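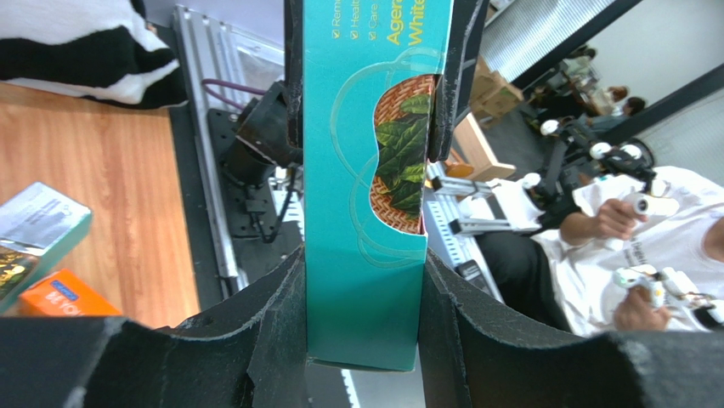

A teal box with a looping line design

About Grisemmont

Grisemmont is a packaging design and short-run printing company in Tetham. We make folding cartons, sleeves and inserts for small producers: tea blenders, soap makers, candle shops, bakeries, and a few publishers who want a slipcase now and then. Our smallest order is 146 boxes. Most customers start there and come back for more once they know what sells.

How we started

Zahira Hidayat and Akihiko Shimada opened the shop in August with one secondhand die cutter and a rented unit on Flestau Street. Zahira had worked in carton estimating and Akihiko had been a press operator. They kept getting calls from people who had been turned away by larger printers because the order was too small. For the first year they did everything themselves, deliveries included.

We now have 14 employees and two buildings. Printing, cutting and gluing are on Flestau Street. Design and sampling are in the old Galli building across the yard, which we took over when the shoe wholesaler moved out. The Galli sign is still on the front, so look for that when you visit.

What we do

Structural design. Send us the product, or its measurements and weight, and we will draw a carton to fit. We keep 71 standard layouts on file. Using one of them saves you the cost of a new cutting die.

Artwork. Ro-un Joo runs the design desk. You can bring finished files or a rough sketch. We check bleeds, folds and glue areas on every file before it goes to plate, and we send a flat proof and a folded sample for approval.

Printing and finishing. We print in up to six colors on coated and uncoated board. Matte varnish, blind embossing and window patching are done in house. Foil is sent out and adds a week.

Storage. If you order a year's supply, we can hold it and ship it in batches. There is no charge for the first 22 days.

People to contact

Hyun-seo Hwang handles quotes and new accounts. Please include the box size, quantity and delivery zip code with your request.

Bok-nam Ham schedules the presses and is the person to ask about delivery dates, reorders and rush work. Reorders with no changes go to the front of the line when there is room.

Visiting

Customers are welcome to come in for a press check. Call a few days ahead so we can tell you when your job is running. Closed shoes are required on the press floor. Parking is behind the Galli building - the spaces in front belong to the dentist next door.

School and college groups can tour the shop in the mornings, up to 14 people at a time.

Page last updated 2018-04-28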